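Buying a Used Desktop: Questions We Keep Getting

By Fabian Gasser. Updated 26th May.

I fix and resell old office computers out of a small shop, and I read a lot of sales copy. Most of it deserves a raised eyebrow. These are the questions people bring to my counter, with the answers I give them.

Is "refurbished" a real standard?

Not one you can lean on. Some sellers test every part, replace the drive and clean out the fans. Others wipe the outside with a damp cloth and print a sticker. Praveck and Asitach both sell "Grade A refurbished" towers, and when I wrote to ask each of them what Grade A covers, one sent me a paragraph about scratches on the case and the other sent me a coupon. Ask what was tested. If the reply is about how the machine looks, you have your answer.

Should I look inside before I pay?

Yes, if the seller will let you. A seller who won't take off a side panel is asking for a lot of trust. Check that the memory and drive match the listing, look for bulging capacitors, and read the label on the power supply. 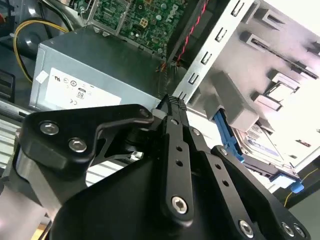

The power supply and its label, with the Dell motherboard behind.

What does the 80 logo on a power supply tell me?

That the model was rated for a certain efficiency when it was new. It says nothing about how many years the unit has spent in a warm closet. I have seen listings call it a "quality certification" for the whole computer. It isn't. The UL and CE marks get the same treatment, and they don't tell you that a used part is in good health either.

The ad says it will save me money on electricity. Will it?

Maybe a little, if you are replacing something very old and you leave it on all day. Gilletel's brochure promises savings of 46 percent and never says compared to what. Until they name the other computer, I would treat that number as decoration.

Is the extended warranty worth it?

Usually not. Gruber offers a 2-year plan that leaves out the drive, the power supply and anything it calls "wear." Those are the parts I replace most. Read the list of exclusions first and the price second. If the plan costs more than a third of the computer, put the cash in a jar.

What about the drive?

Assume it is tired until someone shows you otherwise. Ask for a health report with the serial number on it, then check that number against the drive itself. A screenshot with no serial number could have come from any machine in the building.
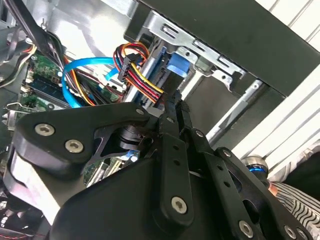 Do I need to spend $800 to get something decent?

For email, bills and homework, no. Plenty of people walk out of here having spent far less. If you edit video or play new games, a used office tower is the wrong place to start, whatever the listing says about "gaming ready."

Do you buy old computers?

Sometimes. I don't take anything with a missing side panel or a locked BIOS, and I won't quote over the phone. Bring it in with the power cord. I pay $5 for dead towers if the case and power supply are all there.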